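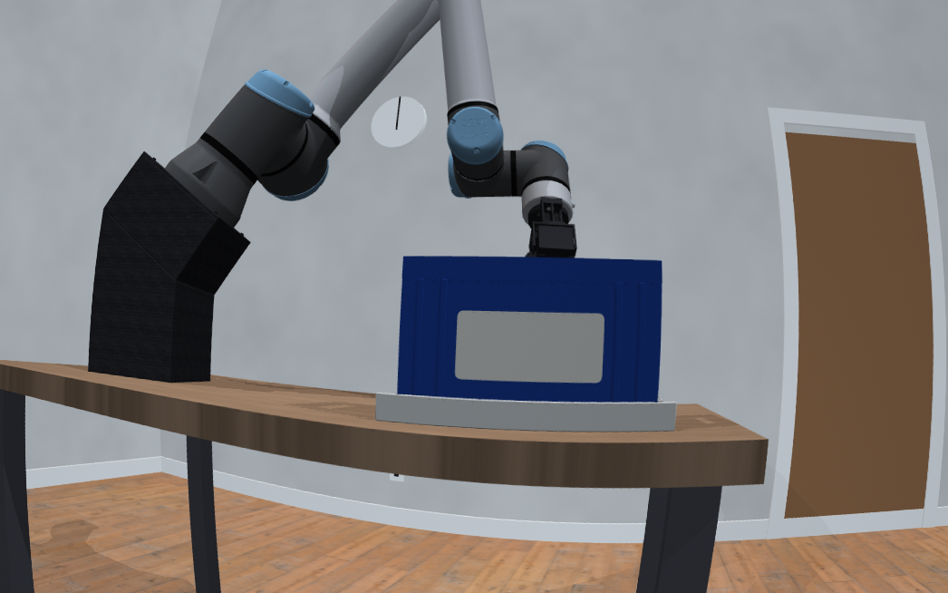
The blue box on the long wooden table.

Pledach Recipe Cards, read me first

Hello, and thank you for downloading the Pledach set! It holds 2,367 handwritten recipe cards, typed up one by one from the kitchen drawers of 58 families in and near Tadasia, and I hope you enjoy them as much as I enjoyed the typing (most evenings, anyway).

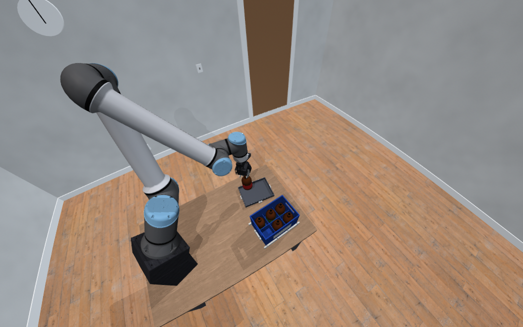

Each card is one row in cards.csv, with the dish name, the ingredients, the method and any notes scribbled in the margin. I kept the spelling as the cooks wrote it - please don't "fix" it, half the charm is in there.

The language column is blank for 301 cards where two languages are mixed in the same line.

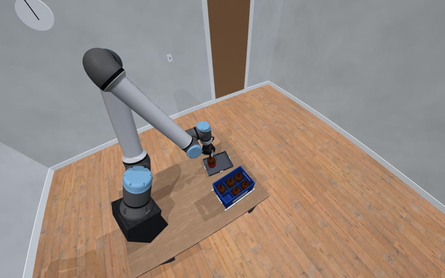 Amounts are a bit of a muddle, I'm afraid. A "cup" in the Kamath drawer is smaller than a cup anywhere else, so the unit_note column is worth a look before you convert anything. Five cards have no amounts at all, and those are mostly pickles. 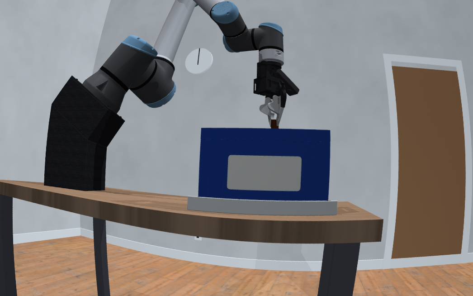 Dark blue appliance, tabletop.

License: free to use and share, with credit to the Pledach Recipe Cards.
Upkeep: Thirumalai Raju
Last updated: 20 July 2020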